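Mixed end effectors on one robot: separate risk assessments or one?
Started by pallet_rat, April 2018

pallet_rat
We have a two-arm setup doing housekeeping tasks in a mock bedroom. Left arm has a gripper, right arm has a multi-fingered hand. Task list is 24 items, mostly tidying and floor cleanup. Our safety person wants a separate risk assessment for each arm. I say the robot is one machine and gets one assessment, with the task as the unit. Who is right?

dkessler14
One. ISO 12100 has you look at the machine and its intended use. Split it by arm and you lose every hazard that happens between the arms.

Ernorel_Tom
Disagree a little. One document, yes, but the gripper and the hand need their own sections. Clamping force and pinch points are different. At Ernorel we keep a sheet per end effector and attach it to the main file. When somebody swaps a hand, you revise the sheet and then check which tasks it touches.

pallet_rat
That could work. The task giving us the most argument is emptying a dustpan.
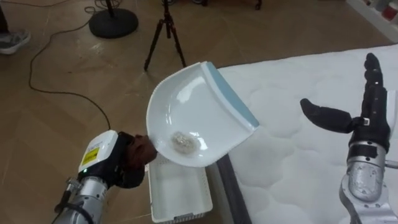
The written rule for it right now is four lines:
Pan is held by the rear edge, lip toward the basket.
Basket is on the floor under the lip before the pan is tilted.
The other hand stays open and clear of the bedding.
Nobody steps inside the floor tape while either arm is powered.

Safety wants to add a fifth, that the idle arm has to be parked. I don't want that. The second hand gets used in half the variants.

Marjan Khosravi
Parked is too strong. Write down what "idle" means first. Ours says an arm is idle when it has no commanded motion and its speed is limited until it is called again. Parking is only required when a person has to reach in. Define the state and the argument mostly goes away.

dkessler14
I'd still park it. A limit in software is only as good as the rating of the function behind it. What performance level is yours?

Marjan Khosravi
PL d, through the safety controller. If it was in the application code I would agree with you.

volt_and_bolt
Different point. What do your rules say about cables? A line on the floor is a trip hazard for people and a snag hazard for anything with wheels or legs, tripods included. I have seen more stops from cables than from arms. We log them, and 18 of our last 2,467 runs ended on a cable.

pallet_rat
Nothing in the rules yet. We tell people to watch for them.

volt_and_bolt
Then it isn't a rule. Put routing on the pre-run checklist with a box to initial.

Ernorel_Tom
Agree on the checklist, but keep it short. Ours got to 24 boxes and people ticked them without looking. We cut it to 14.

dkessler14
Also footwear and distance. If staff stand near the work area, the tape has to be set from reach plus stopping distance of both arms, measured with the tool on. A dustpan adds length.

pallet_rat
The tape was set with bare grippers. I'll have it measured again with the pan and the longest tool we use, and hold the task until that's done. Going with one assessment, a sheet per end effector, and Marjan's wording for idle unless safety objects.

dkessler14
I'd object, but it's your cell. Post the numbers when you have them.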